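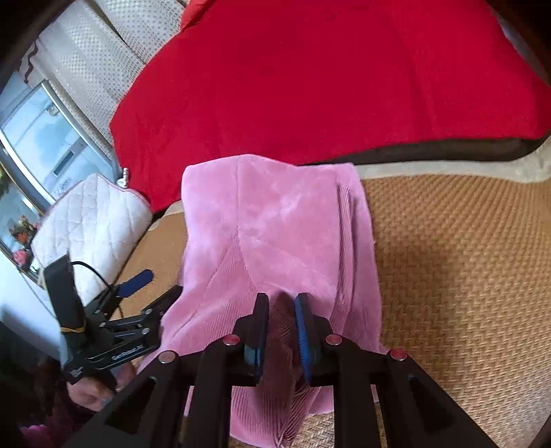 The pink one, spread out below the edge of the red. The paler patch near the middle is where the pile catches the light.

Pink cord and red plush: how do you fold the soft stuff so it stays folded?

marmaladehem
Started this topic, Wednesday

Evening all. I've been reading this board for ages and mostly keep quiet, but I've been having a proper sort-out of the soft things this week and I've got myself stuck, so I'm hoping some of you patient people will put me right.

The pink thing is a garment in a lovely velvety cord, with fine ribs on part of it and a smoother look up at the top, and a long seam that runs down and then wanders off to the right. The red is a big plush cloth that I keep with it. I'm very fond of both and I'd like them to live together in one of the shallow Venon drawers (the low unit, 4 drawers, bought second-hand and a bit stiff in the runners). The trouble is that neither of them will stay folded. I smooth the cord out, fold it in, turn round to pick up the red, and when I turn back the cord has quietly opened itself up again like a book. The red is worse in its own way, as it slides.

I should say I come from a family of ironers, and my instinct is to press everything flat as a board first, but I've a feeling that's a very bad idea with a pile like this. Is it? And do you fold along the ribs or across them? I've tried both and I couldn't tell you which was the less annoying.

Any thoughts gratefully received. The kettle's on.

tuppence_and_thread
Reply

Oh what a gorgeous pink! Step away from the iron, please, at least from the right side. I flattened the front of a cord pinafore years ago with a hot iron and it had a shiny mark in the shape of the soleplate for the rest of its days. If you must, turn it inside out, lay it on a thick towel so the ribs have something to sink into, and use plenty of steam and hardly any weight. Mostly I don't bother. I hang mine in the bathroom while I have my bath and let the steam do it for nothing.

As for folding, along the ribs, always. Cord likes to bend between its ribs and it really does not like to bend across them. Fold lengthways into a long strip, then roll the strip up loosely from the bottom. A roll can't spring open in the same way a flat fold does, and it won't leave you with a hard line across the front.

OldBoxRoom
Reply

I'll disagree with the rolling, in a friendly way. Rolling is fine for a suitcase, but in a shallow drawer you end up with a row of sausages that all shuffle about whenever you pull the thing open, and with stiff runners you'll be giving it a good tug every time. I fold flat, but I fold big. One fold lengthways, one fold up, and stop there. People fold things far too small and then wonder why they've got six creases to deal with. Measure the drawer first and fold to the drawer.

Also, which way does the nap go on the pink? Stroke it with your palm. If it feels smooth going down and rough going up, fold it so the smooth direction faces outwards, and it will catch less on whatever you put on top of it.

marmaladehem
Reply

Thank you both, this is exactly the sort of thing I wanted! I stroked it as instructed (felt slightly daft) and it's smooth going down. That paler patch in the first photo disappears completely if I brush it with my hand, so I'm relieved to say I needn't have fretted about it being worn.

I ought to have put this other one up at the start. You can see the seam much better, and how big the red is.

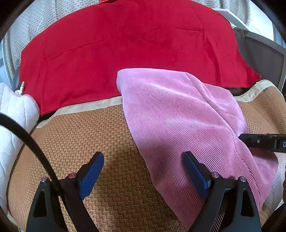
Cord on the woven mat with the red behind it. Look at that long crease across the red.

I do my folding on the mat because it has a bit of grip to it, whereas on the bare table everything goes skating off. I've been wondering whether the zigzag weave is doing the cord any harm, though. Does anyone else fold on something woven, or should I put a sheet down first?

quillpatch
Reply

That herringbone sort of texture is lovely, I'd have it on my own table like a shot. I wouldn't worry about the cord on it for the few minutes it takes to fold something. What I would do is run your hand over the mat for any sharp ends. I had a seagrass one that looked perfectly innocent and pulled three loops out of a jumper. If it feels smooth to you it'll be smooth to the cord.

The red is a different matter, to my mind. Plush like that picks up every bit of fluff and straw going, and I think I can spy a little pale speck on it already. I'd fold the red on the bed, on a plain sheet, and keep it off the mat altogether.

OldBoxRoom
Reply

That long crease is a folding-too-tight crease if ever I saw one. How has it been stored up to now?

marmaladehem
Reply

Guilty. It's been in a zip-up Boros bag at the bottom of the wardrobe since January, squashed flat under the spare pillows. I had thought I was being terribly organised.

tuppence_and_thread
Reply

Those bags are a menace for anything with a pile! I know they save space and I know half this board swears by them, but plush wants air in it. Shake the red out, hang it over a door or the banister overnight with the pile outwards, and give the crease a bit of steam from a few inches away. Then brush it all one way with a soft clothes brush. It may take two or three goes, so don't lose heart after the first.

Nettie_Lofts
Reply

I'm going to stick up for the zip-up bag, as I've got 5 of them and wouldn't be without them. It's the pillows on top that did the damage, if you ask me. Put a bulky thing in a bag with room to spare, lay it on the top of the pile and it comes out very nicely. I keep a red throw in mine all summer and it only needs a good flap.

One thing I haven't seen anyone mention is colour. Red next to pink in a closed drawer makes me nervous! Has the red been washed yet? I had a crimson cushion cover that let go of its dye three washes running, and it left a blush on a cream pillowcase just from being packed away against it when I thought it was bone dry (it can't have been). Rub a damp white hankie on a corner of the red and see what comes off. If the hankie stays white, you're fine.

marmaladehem
Reply

Oh heavens, I hadn't thought of that at all. I'll do the hankie test tonight. I've washed it once, on its own, and I confess I didn't look at the water.

hobnailandlace
Reply

Acid-free tissue between the two whatever the hankie says. It costs very little and it solves your sliding problem as well, as plush on tissue doesn't creep about the way plush on cord does. I get the Mirkau sheets, which come in a pack of 30, and I reuse them until they go soft and floppy, by which time they've usually been through several spring cleans.

And put a sheet of it inside the fold, too, scrunched into a long loose sausage along where the fold will be. It keeps the bend rounded so you never get the hard line. This works for the cord and the red alike. I'm in the flat-fold camp with OldBoxRoom, but a flat fold with padding in it.

OldBoxRoom
Reply

Welcome to the camp! I use old pillowcases in place of tissue, but the principle's the same.

tuppence_and_thread
Reply

Outnumbered, I see. I shall carry on rolling, and my cord shall carry on looking very smart, thank you :)

quillpatch
Reply

I'm between the two of you, if that helps anyone. Trousers I roll, anything with a wide front panel I fold. With that long seam on the pink I'd use it as a guide and fold just beside it, a finger's width away, never on top of it. Seams are thick enough without doubling them, and if you fold right on one you get a ridge that marks whatever's sitting above.

What are you lining the drawer with, by the way? My Plalto liner came with a very strong lavender scent and everything smelt like a great-aunt for weeks. Lovely for some!

marmaladehem
Reply

Right, reporting back with a cup of tea beside me. The hankie has a very faint tinge of pink on it, so faint that I took it to the window twice to be sure, and I did see it both times. So the red is going to have another wash by itself, cool, and in the meantime it's hanging over the bedroom door with its pile outwards, looking rather grand.

The cord is done. I folded along the ribs, a finger's width from the seam, with a sausage of tissue inside (ordinary white tissue from a shoebox for now, I'll get the proper sort at the weekend), and then once more up to fit the drawer. I stood and watched it for a good minute and it stayed put! I've lined the drawer with a plain cotton pillowcase, so no great-aunts so far.

I did try one roll before I settled on the flat fold, out of fairness to tuppence. It was very neat, but it was too fat for the drawer to close over.

tuppence_and_thread
Reply

I accept the verdict of the drawer. Rub a bit of candle wax along those runners while it's empty on the one side, it'll glide beautifully.

Nettie_Lofts
Reply

Do the hankie again after the next wash, won't you, and let us know. Mine took three, as I said, and I did a fourth for luck.

marmaladehem
Reply

I will. Candle found, off to do the runners now.

Topic viewed 178 times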